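아침 먹는 자리 정리하기

5월에 이사 오고 나서 제일 늦게까지 손을 못 댄 곳이 주방 조리대였다. 토스터와 오븐 토스터, 커피 도구가 다 한쪽에 몰려 있어서 아침마다 뭘 하나 쓰려면 다른 걸 밀어야 했다. 이번 주에 마음먹고 자리를 다시 잡았다.

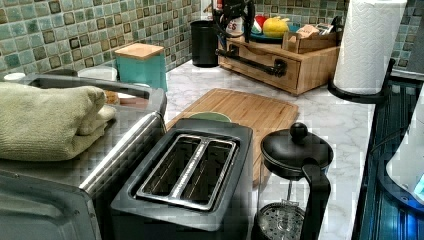
토스터와 오븐 토스터

식빵은 2구 토스터로 굽고, 치즈를 올리거나 두꺼운 빵을 데울 때는 왼쪽의 오븐 토스터를 쓴다. 둘 중 하나를 치울까 했는데 일주일 써 보니 둘 다 거의 매일 쓰게 돼서 그냥 뒀다. 다만 동시에 켜지는 않는다. 전에 살던 집에서 차단기가 한 번 내려간 뒤로 생긴 습관이다.

연두색 기가 도는 수건은 오븐 토스터 위에 접어 걸어 두었는데, 켜기 전에는 꼭 내려놓는다. 자리를 따로 만들어 줘야 할 것 같다. 정리함 옆에 수건걸이가 달려 있으니 거기로 옮기면 된다.

대나무 도마

도마는 토스터 뒤쪽으로 길게 눕혔다. 빵을 꺼내서 바로 자르기 편하다. 부스러기는 여전히 토스터 밑으로 들어간다. 저녁에 한 번 토스터를 들고 닦는다.

커피

프렌치프레스는 오른쪽이다. 원두는 Riis에서 사는데 한 봉지면 14일쯤 간다. 물을 붓고 4분 기다리는 동안 빵을 굽는다. 드립도 해 봤지만 아침에는 서서 붓고 있을 시간이 없다.

나무 정리함

서랍이 하나 있는 작은 나무 정리함을 벽 쪽에 두었다. 위에는 과일 접시와 차 상자를 올렸다. 차는 Lorna Agbayani가 집들이 때 준 것부터 마시고 있다. 과일은 냉장고에 넣으면 잊어버려서 보이는 데 두는 편이다. 서랍에는 계량스푼과 봉지 집게를 넣었다.

남은 일

벽 쪽에 세워 둔 통들은 아직 이름표를 못 붙였다. 청록색 사각 통은 나무 뚜껑이라 습기가 어떨지 조금 더 써 봐야 알겠다. 타일 줄눈도 한번 닦아야 하는데, 칸이 잘아서 시간이 꽤 걸릴 것 같다. 다음 글에는 싱크대 아래 칸을 정리한 이야기를 쓸 생각이다.

2024년 8월 19일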